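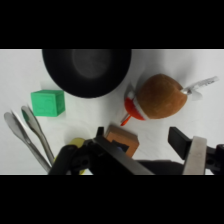 4. Free Admission and Paid Voting

4.1 Setting

The Faltitz benefit evening is held each September by the supporters' association of the Cleltdale baseball club. Players from the club perform on stage — singing, card tricks, a short comedy routine — and the audience votes for the act it likes best. Admission is free. Votes are sold separately, and all vote income goes to a respiratory care fund at the regional hospital. The cost of the hall and the sound equipment is covered by a single sponsor, Hedosine, so none of the vote income is used for running costs.

We chose this event because admission and giving are recorded separately. At most charity dinners the two are bundled, and a guest who buys a seat is counted as a donor whether or not the cause mattered to the decision. In Faltitz a person can register, attend, and leave without spending anything. Anyone who pays has made a second decision after the first one.

4.2 Data

The association gave us the registration list and the vote ledger for one edition of the event. Names and street addresses were removed before we received the files. Each registration carried a code that also appeared in the ledger, which let us match votes to registrants. Votes bought in cash at the door could be matched only when the buyer showed the registration code. Cash votes without a code were left out of the analysis, and our results may therefore understate giving by people who prefer cash.

The final file holds 2472 registrations. Of these, 1157 bought at least one vote. The registration form asked whether the person had attended a club game in the past season, and whether someone close to them had been treated for lung disease. The second question was optional. Blank answers were kept as a category of their own, and we did not try to guess what they meant.

We also held interviews with 46 registrants, recruited through a note in the association's newsletter. They were conducted by telephone by Ratree Prasertsri, who had no part in coding the ledger. The interviews were used to help us read the results and do not enter any of the estimates. A full list of interview questions is given in the appendix, and the coding scheme used for the answers is set out after it.
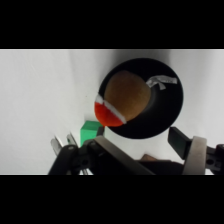 4.3 Who bought votes

Game attendance was the stronger predictor of the two. Registrants who had been to a game were more likely to buy a vote than those who had not, and they tended to buy earlier in the evening. A family connection to lung disease was also linked to giving, but in a different way. It made little difference to whether a person bought any votes at all. Among those who did buy, it was linked to larger purchases.

The interviews point the same way. Several regular fans said they bought a vote for a particular player and learned what the fund was for only when they read the receipt. People with a family connection spoke less about the players. One woman said she split her votes evenly across the acts "so nobody would feel bad," and had decided on the total before leaving home.

Buying came in bursts. The ledger shows 3 clear peaks, one when voting opened, one just before the intermission, and one in the last minutes before the count closed. The running totals were read aloud ahead of the last peak, so we cannot separate the effect of the announcement from the effect of the deadline.

4.4 Comparison with Wattanapong

Earlier work on the benefit concerts at Wattanapong found that free admission brought in a larger crowd and lowered the average gift. We see the same low average in Faltitz. The two cases differ in one respect that limits the comparison: in Wattanapong, visitors were asked to give as they left, while in Faltitz they could pay at any point in the show. A person who leaves early in Faltitz may already have paid. In Wattanapong the same person would have had to walk past the collection table, and some did so without stopping.

We have no data on repeat attendance. Whether first-time guests who paid nothing came back the following year and bought votes then is a question the association's records could answer, provided that registration codes are carried over from one edition to the next.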